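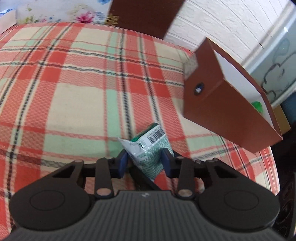

Snack and Blanket Meeting, Lerodon Room, May 18, 2021

Present: 5 of us, plus me typing with one hand and eating with the other.

1. Snacks
We went over the little packets first. I like the white and teal-green ones with the dark green top, and I said so (twice!). Two people want something less salty. We agreed to stay with Zellik for now and look again in December. Budget is still $80 — no change there.

2. The box
The reddish-brown box with the round hole in the front stays as the snack box. I offered to line up a second one from Antwi, but we'd rather see how fast this one empties.

3. Blanket
Everybody loves the coral-red and cream plaid, me included. It stays out for floor picnics and goes back to closet 708 afterward, folded please! Washing is on me this month.

4. Leftover from last time
The Pareck order form is still missing. I'll check my desk again.

To do: me — wash blanket, find form. Everyone else — send me your snack picks before the next meeting.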